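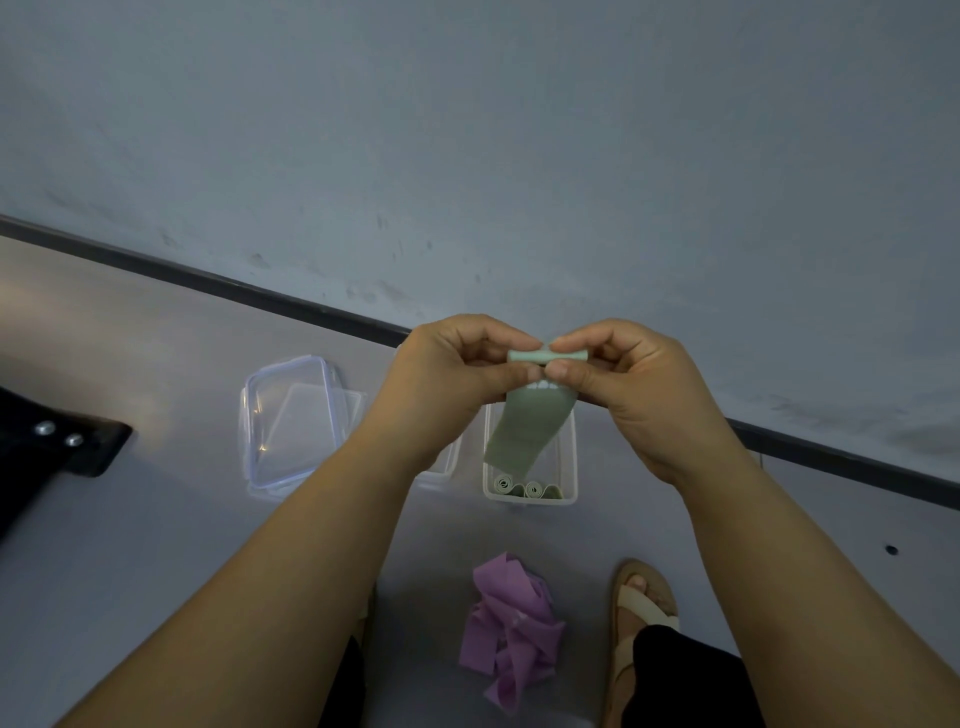 January | Vondau working papers
By the Cliltmont group

4.2 Showing the rolling task by hand

I'll admit I thought rolling up resistance bands would be our easy one. You start a tight roll at the top, keep the edges level and pop it in the box – what could go wrong? Quite a lot, once we tried it by remote control! Over 34 tries through the Nastlow rig we got 7 usable rolls, so we switched to showing the task with bare hands (Figure 3).

Figure 3. Starting the roll on a green band, with two rolled bands already in the box.

By hand we kept 1418 demonstrations. The fingertips of both hands meet in the middle of the roll, so each hides part of the other from a head-height view, and our hand tracker hated that. I ended up fixing the worst stretches myself, one evening at a time (not my favourite winter). The Kozłowski filter took care of the rest.

We use cookies to improve your visit. Accept | Manage settings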